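Pornham Household Tasks Project
Progress report to the Clavgate Fund, second reporting period

We use cookies to remember your settings. By continuing to read you accept our use of them. Manage preferences

42 shares | 3 comments

Prepared by Jingyi Tang, project coordinator

1. Where the work stands

This report covers the period to the end of May. The grant pays for a set of short written and illustrated guides to small household tasks, for use by support workers and by people setting up home again after a long stay in hospital or supported accommodation. The first period was spent on the kitchen. This one was spent mostly on the bathroom shelf: toothbrushes, toothpaste, cups, combs, face cloths, razors and the places they are kept.

Of the seven guides promised for the bathroom series, five are in final draft, one is with readers and one has been started. The one that has been started is the guide to medicines cupboards. We held it back on advice from the pharmacist at Liu House, who wanted to see the wording on storage before we went further. Her comments came in last month and are being worked through.

The kitchen series is finished apart from the index. Printed copies went out to the three sites in the first weeks of the period. We sent 1,467 booklets in total and have 595 left in the office, which should cover requests until the reprint.

2. The tooth care guide

The tooth care guide took longer than any of the others and went through four drafts. We had assumed it would be the easiest. The objects are few and everybody knows them, and the first draft was a single page.

Readers at Pornham told us the page skipped over the part they wanted, which was where things go afterwards. Several people share a bathroom there. Toothpaste gets left by the tap with the cap off, brushes end up lying in the basin, and electric brushes get knocked to the floor because they are heavy at one end and will not stay put on a narrow ledge. A guide that said "put your things away" was no help when there was no agreed place for them.

The second draft therefore began with a place. It asks the reader to choose one cup, keep the brush standing in it with the head up, and keep the paste beside it. We tried tumblers, mugs and a plastic holder with slots. The slotted holder suited ordinary brushes but was too tight for the handle of most electric ones. A plain tumbler worked, though people with a weak grip found a smooth one hard to pick up for rinsing. A cup with a handle was the preferred choice at all three sites, and that is what the guide now recommends.

The third draft dealt with the tube. Our occupational therapist pointed out that picking up a tube lying flat is a different movement from picking up one that is standing, and that people with stiff fingers often manage one and not the other. We now set out both. The reader is told to try the tube lying beside the cup first, with the cap toward them, and to change over if that is awkward.

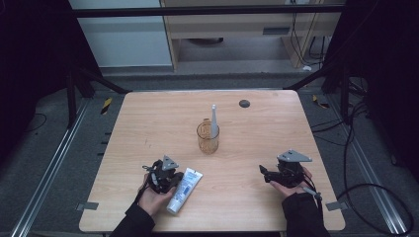
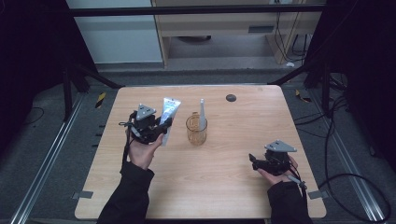 Toothpaste, and the electric toothbrush in its amber-tinted cup.

The fourth draft was mainly a matter of cutting. The guide had grown to six pages, and the Vustine readers said they lost their place by page three. It is now four pages in larger type, with one action to each line. The sequence runs: clear the surface, set out the cup and the brush, set out the paste, take off the cap, brush, rinse, cap the tube, return everything to where it was. We dropped the paragraph on charging, as the chargers differ too much from one make to another. A line now says to follow the leaflet that came with the brush.

Two points are still open. The first is whether to say anything on squeezing the tube from the bottom. Readers have strong opinions on both sides, and it makes no difference to the task until the tube is nearly empty. The second is the cup itself. Glass looks better and is easier to get properly clean, but two of the three sites would sooner have plastic in a shared bathroom. The current wording says "a cup with a handle" and leaves the material to the household.

3. Reader trials

Trials were held at Pornham, Liu House and Vustine. Each reader was given the draft guide and the objects it named, and was asked to work through it at a table with a support worker sitting nearby. The support worker was asked not to prompt unless the reader had stopped for a full minute. Afterwards we talked through the guide line by line.

Sessions were kept to the morning at Vustine, where people tire after lunch. At the other two sites we took whoever was free. Attendance was good except for one fortnight at Liu House when there was a stomach bug going round and we stayed away.

The main findings so far are as follows.

Readers did better when the objects were set out with clear space between them. Where the table was crowded, they spent their effort moving things they did not need. All guides in the series now open with the same instruction to clear the surface first.

Words for position caused more trouble than words for action. "Behind the cup" was read two ways, depending on whether the reader thought of the cup as facing them. We have changed it to "on the far side of the cup" throughout. "Upright" was understood by nearly everyone. "Vertical" was not, and has been taken out.

Colour words were useful only when the household's own things matched. A guide that says "the blue cup" is no good to a person with a green one -- we have left colours out of the text and put a blank line where the support worker can write one in.

4. Budget

Spending is in line with the plan except for two items. Printing came in under the estimate because the kitchen booklets were run as a single job. Materials for the trials went over by $1,405, nearly all of it on cups, brushes, paste and other bathroom goods. We had budgeted for one set per site. In practice nothing that goes in the mouth can be passed from one reader to the next, and we should have allowed for that in the application. We ask that the printing underspend be applied to this line. The finance sheet sent separately shows both figures, and no change to the total is requested.

Staffing is unchanged. The half-time illustrator's contract runs to the end of the next period, which is enough to finish the bathroom series but leaves no room for corrections to the kitchen booklets if the index turns up errors.

5. Next period

The medicines cupboard guide will go to readers as soon as the pharmacist has signed off the storage page. The tooth care guide will go to print once the two open points are settled, and we would welcome the fund's view on glass or plastic if it has one. Work on the laundry series begins after that, starting with sorting and folding. Vustine has offered the use of its laundry room in the mornings.

We have also been asked by Pornham whether the tooth care guide could be made available as a wall card for shared bathrooms. It would need a wipeable finish and would have to come down to a single side, so the rinsing and capping steps would be merged. A quote has been requested and will be forwarded to the fund when it arrives.

Sign up to our newsletter for project updates. You can unsubscribe at any time.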